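Zernard open day: demonstration bench checklist, with comments
Venue: Keviva workshop, small arm table
Month: April
Completed by: bench steward, before and during the public sessions

1. Emergency stop within reach of the presenter
OK. Pressed and reset before doors opened. The button has a lovely solid click and the children all wanted a go, so please keep the spare one (not wired in) on the side for them.

2. Visitor line marked on floor
OK. Tape is 590 mm from the table edge. Renewed at the corner by the door.

3. Arm speed limited for public running
OK. Set to 20 per cent. Slow enough to follow every move by eye, and people really did lean in and go quiet!

4. Gripper screws checked for tightness
OK. All checked with the Inder hex key, which goes back in the drawer marked Fortin, please.

5. Table top and work area
OK. Nothing on the wood apart from the block. No splinters along the front edge.

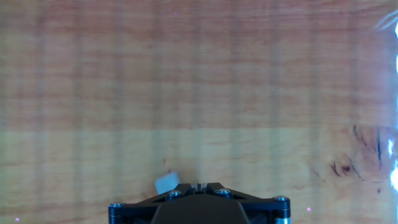

The knots can stay as they are. I ran a hand over them and found nothing to catch a sleeve or a cable.

6. Lighting and glare
Comment. There is strong glare down the right-hand side of the wrist camera view. It is well clear of the block, so I have passed it, but I'd like to try a blind before the afternoon session.

7. Wrist camera view on the visitor screen
OK. Such a good addition this year. Visitors could see what the gripper was lined up with, and the questions got much better straight away.

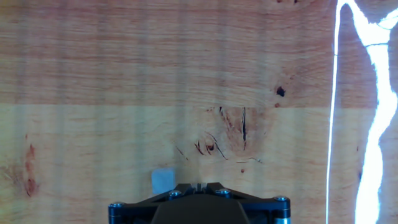 Item 7: wrist camera view, gripper low over the paler part of the table, small pale piece to its left.

8. Cycle counter noted
OK. 1,229 at the start of the first session.

9. Group size
Action. Limit is 50 in the room. We reached it twice, so someone is needed on the door from 2 pm.

10. Power off and arm parked at close
To be signed by the last presenter.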